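May 17, 2024

Day 4 of the Plimero evaluation. The kit is two hand-held grippers, a charging tray, and a license for the Birnden upload service, which turns recorded sessions into training data for a home-service arm. We have it on trial until the end of the month and Parvathi Kurup wants a buy or return note from me before then.

Charged both units overnight. Firmware update took 139 seconds on the left unit and failed once on the right; second try went through. Calibration ran clean on both. Upload backlog from yesterday is cleared, except for one session the service rejected for a clock mismatch. Logged it with Eynon support. Recep Bilgin answered within the hour and asked for the raw file, which I sent.

Task list today was garments on a soft surface.

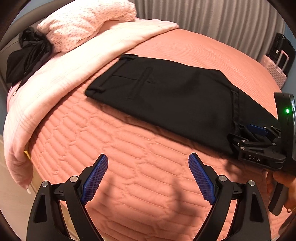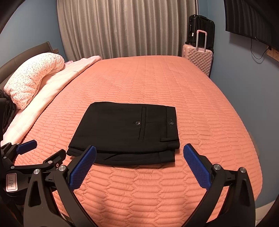 My main question for the note is whether the pads hold fabric well enough to justify the price against the Cunside kit we tried in April. Cunside used smooth silicone and I spent half of each session re-gripping. The Plimero pads are textured, and on paper that should help with thin cloth and do less for bulky seams. Trousers are a fair test of both, with a waistband at one end and flat leg fabric at the other, and black cloth on the orange-pink quilt is also easy to pick out when I review the footage. The quilting bothers me more. It is puffy enough that a fingertip aimed at a bottom layer could catch the stitching, so I want a plain sheet as a second condition before I put any pad result in writing.

Handle comfort is acceptable. My right wrist complains after long sessions, the left does not. Trigger travel is longer than I would like for small closures. Tharun Krishnan thinks the spring can be swapped, but the manual says nothing on it and I am not opening a trial unit.

Service side: 96 clips accepted so far. Turnaround on the quality report is over 4 hours, slower than the sales sheet implied. The report itself is useful and flags sync drift by clip. Quote for the full kit with a year of uploads stands at 2,906 before tax. Marjatta Partanen asked whether the pads are sold separately. Have not found a part number yet.

Tomorrow: plain sheet, same trousers, then towels. Check pad wear under the loupe before starting.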